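Letting Students Do the Explaining: A Conversation on Teaching Through Discussion

Print this article | E-mail to a colleague
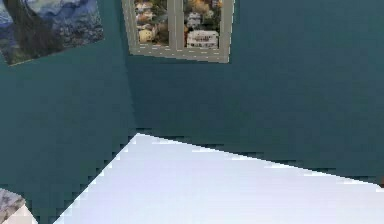
Gopinath Rai had been teaching middle school science for nine years before he began to keep a record of how long his students spoke in class. The results, he says, were discouraging. In a typical lesson the longest unbroken statement by any student lasted less than the time it took him to repeat it back.

"I had always described my classroom as a discussion classroom," Rai said. "I believed that. Then I listened to the recordings, and what I heard was a teacher asking a question, a student supplying a word or two, and the teacher building the rest of the sentence."

Rai is now director of instruction at the Grenby Center for Teaching, which offers professional development to public and independent schools in the Busberg area. The Center's work on classroom discussion began as an informal study group and has since become one of its principal offerings. He spoke with this newsletter about the practices the Center recommends, the difficulties teachers report, and the limits of what a workshop can accomplish.

The first practice that participating teachers are asked to adopt is a modest one. After posing a question, the teacher waits before calling on any student, and waits again after the student has answered. Rai acknowledged that the idea is familiar to anyone who has completed a teacher preparation program.

"Every teacher who comes to us has heard of wait time," he said. "Most can define it. When we visit their classrooms, we find that they wait after the question and then respond the moment the student stops talking. The second pause is the one that gets lost. A student who has given half an answer will often give the other half if the adult stays quiet."

Teachers find the second pause uncomfortable, he added, and some interpret their own discomfort as a sign that the students are uncomfortable as well. The Center asks participants to try the practice in a single class period for several weeks before using it more widely. Trying to change every lesson at once has tended to produce a brief burst of effort followed by a return to earlier habits.

Ashwin Suvarna, who teaches seventh grade life science at Darnus Middle School, completed the Center's program last year and now serves as a peer coach. He recalled that the early weeks were difficult.

"My students thought I was unhappy with them," Suvarna said. "They were used to hearing 'good' or 'right' immediately. When I said nothing, they assumed the answer was wrong and took it back. I had a student give a perfectly sound explanation of why a plant bends toward a window, and then withdraw it entirely."

He resolved the matter by telling the class what he was doing. He explained that he would be slower to respond, that silence did not mean an answer was incorrect, and that other students were welcome to speak during it. Rai said the Center has since made this explanation a standard part of its guidance. Earlier versions of the program did not mention it at all.

The selection of questions receives equal attention. Participants bring a unit plan to the opening session and mark each question according to whether it can be answered with a fact from the textbook. Rai was careful to say that factual questions have a proper place in instruction. A class that has not learned the parts of a cell will not have a productive discussion about how cells work together. His concern is with the balance, and with where in the lesson the open questions fall.

"They are nearly always at the end," he said. "The teacher has planned a very good question, and there are two minutes left before the bell. It becomes an exit slip, or it becomes homework, and the students who might have talked their way to an understanding are asked to write one down alone."

The Center encourages teachers to move one such question to the opening of a lesson, before any material has been presented. Suvarna offered an instance from his unit on decomposition. He formerly began with a reading on bacteria and fungi. He now begins by asking where the leaves that fell last autumn have gone, and he records the students' proposals on chart paper without correcting them. The chart remains posted until the unit concludes, and students are invited to revise it in a different color of marker as they learn more.

"Some of the proposals are mistaken," Suvarna said. "A good number of students say the leaves blow away. That is a reasonable thing to think, and some of them do blow away. If I correct it on the first day, the student learns that I know more than she does, and she was already aware of that."

Asked whether parents had raised concerns about incorrect statements remaining on display, Suvarna said that one had. A father attending the fall open house read the chart closely and asked why it had not been fixed. Suvarna has since added a heading that reads "Our Thinking So Far," and he includes a short description of the practice in the letter he sends home in September.

Assessment remains a frequent subject of questions from administrators. Principals who support discussion in principle wish to know how it will be graded, and the Center's position on this point has changed over time. Its original materials included a scoring sheet on which students earned points for each contribution. Rai described the sheet as a mistake.

"Students are very good at earning points," he said. "We saw children raise their hands to agree with the previous speaker, collect the point, and stop listening. We also saw quiet students penalized for being quiet, some of whom were following the discussion more closely than anyone in the room."

The current materials contain no participation score. Teachers instead ask each student to write a brief note after a discussion, naming something a classmate said and stating whether it changed the student's own view. The notes are read by the teacher and returned with a comment, and many schools count them only as completed or not completed. Rai conceded that this arrangement does not satisfy every district and that some teachers are required to attach a number. In those cases the Center advises them to grade the written note and to leave the spoken discussion ungraded.

English learners have been a particular focus of the past year. Suvarna's classes include a number of students who arrived in the district recently, and he reported that whole-class discussion was at first of little benefit to them. He now gives every student time to talk with a partner before the full group convenes, and he permits partners to speak in whatever language they share.

"I do not always understand what is being said at the tables," he said. "I had to become comfortable with that. What I can tell is whether the student has something to offer when we come back together, and far more of them do."

Rai noted that partner talk requires some structure if it is to be of use. The Center suggests posting the question where all students can read it and telling them in advance that they may be asked to report their partner's idea in place of their own. Without that expectation, he said, the conversation tends to drift once the first student has spoken.

The program is offered in two formats. Individual teachers may attend a series of after-school sessions at the Center, and schools may arrange for a team to be coached on site over the course of a semester. Rai expressed a preference for the second format, though he recognized that it places heavier demands on a school's schedule. Teachers who attend alone often return to buildings where no colleague is attempting the same thing — and where a noisy classroom may be taken as a poorly managed one.

"I would ask any principal considering this work to spend time in the rooms before forming an opinion," he said. "There will be days when the discussion goes nowhere. A lecture can go nowhere as well, but it is harder to notice from the doorway."

Suvarna agreed that progress has been uneven. His second-period class took readily to the new routines, while another section meeting directly after lunch has required constant adjustment. He has shortened the discussions in that section and moved the laboratory work forward, and he expects to make further changes when the genetics unit begins. He also continues to record himself from time to time, although he no longer listens to the recordings in full.

"I listen to the first part of the lesson," he said. "If I am still talking after the question has been asked, I know what I need to work on the next day."

Applications for the on-site coaching program are accepted through the end of May. School teams should include at least two classroom teachers and one administrator, and a planning period in common is strongly recommended. The Center's discussion note template and its letter to families may be copied for classroom use without charge.

Print this article | E-mail to a colleague

2 comments | 9 shares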